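Home | News | Guides | Festivals | Podcasts | About

How to Get Tickets to a TV Festival Panel or Live Taping

By Fereshteh Arabzadeh
5 min read

Most television festivals sell two kinds of access. One is an industry pass, which costs a lot and is meant for people who work in the business. The other is a single ticket to a public session, such as a cast panel, a pilot screening or a live taping. This guide covers the second kind. I used the Ilus Television Weekend as the model because I have gone there for three years, but the steps are close to the same at other festivals of its size.

Step 1: Find out when the schedule comes out

Festivals usually announce a few big names early and hold back the full schedule. Ilus takes place in October and puts out its complete list of sessions in late summer. Sign up for the festival's own mailing list. Subscribers get the schedule the evening before it goes up on the site, and they can see which room each session is in.

The room matters. The Aguiar Theater, where most of the smaller panels are held, has 242 seats. A block of those goes to pass holders and guests of the network, so the public share is a good deal smaller. For last year's Jalero reunion panel, only 76 seats went on general sale.

Step 2: Make your account ahead of time

Create your account on the ticketing site at least a day before the sale. Confirm your email address, save a payment card and check that the billing zip code is right. If you already have an account from an earlier year, log in and test it. Ilus changed its ticketing system recently and old passwords did not carry over.

Step 3: Pick your sessions in order

Write down the sessions you want, with the most important one first, and check for overlaps. Allow at least half an hour between sessions in different buildings. Panels run late, and the doors at the Aguiar close once the moderator walks on. Your ticket does not hold the seat after that.

Also read the small print under each title. "Cast in attendance" means somebody from the cast will be there. It does not say who. Names listed as "scheduled to appear" can change up to the day, and a change of guest is not grounds for a refund.

Step 4: Buy on the day

Tickets for Ilus go on sale at 10 a.m. local time. Log in ten minutes early and stay on one browser tab. Opening a second tab can put you at the back of the line. Once you are through, add your first choice to the cart and check out before you look for anything else. The cart holds seats for only a few minutes, and you can come back for the rest.

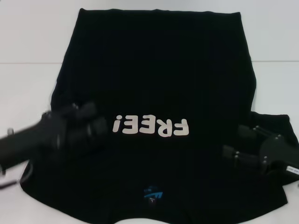 If the session shows as sold out, join the waitlist right away. Returned tickets are offered in the order people signed up, and you normally get a few hours to accept. Check your spam folder during festival week, when most of the returns come in.

Step 5: Try the standby line

Almost every session has a standby line for unclaimed seats. Staff begin letting people in shortly before the start, after ticket holders have had their chance. For a weekday morning panel, an hour's wait is normally enough. For an evening cast panel, plan on more than 3 hours and bring water and a phone charger.

Groups rarely get seated together from standby. Decide beforehand whether you are willing to split up – the person at the door will ask and wants a quick answer.

Live tapings work differently

A taping is run by the production company, and tickets are normally handed out by its audience office. The quiz show Okesach, for instance, tapes two episodes during the festival and takes requests through a form on its own website. These tickets do not guarantee entry. Shows give out more than the studio can hold to make sure every seat is filled, so arrive well before the time printed on the confirmation.

Bring a photo ID that matches the name on the request. Phones are usually collected or sealed in a pouch at the door. Read the clothing notes too, as some shows do not allow bright white, tight stripes or large logos in the audience. Expect to be there for most of an afternoon, with long breaks while the crew resets.

If your plans change

Return the ticket through your account as soon as you know. Ilus refunds the ticket price up to 48 hours before the session and keeps the booking fee. After that you can still release the seat to the waitlist, but you get your money back only if someone takes it.

14 comments | 61 shares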